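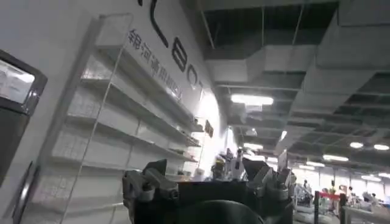 *Page last changed: 6/29/23*

## 4. Wrist view and dryer reach (Skideck 14)

Skideck claims the planner "handles any lighting". Treat that as a hope. Pale walls and bright ceiling panels wash out the wrist view, and the confidence score often stays high anyway.

1. Open the Wellau panel and lock exposure. Leave auto off.
2. Tilt the wrist up and run `depth check`. If fewer than 3,649 points come back, lower the exposure and run it again.
3. Load the `round_door` profile. The default one assumes a square opening.
4. Start the head view and step the hand toward the drum at 4 per cent speed.
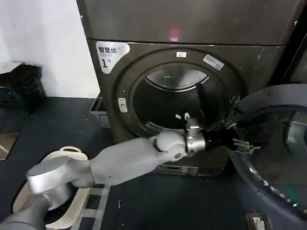
*Fig. 4-2. Hand near the lower rim, door fully open.*

5. Compare the planned path with the rim by eye. Shiny drum metal can read as open space.

**Caution:** A score over 79 does not mean the path is clear. Keep a hand on the stop button.

**Note:** Coltinley promised a fix for the rim offset in September. Until we've tested it, enter the offset by hand.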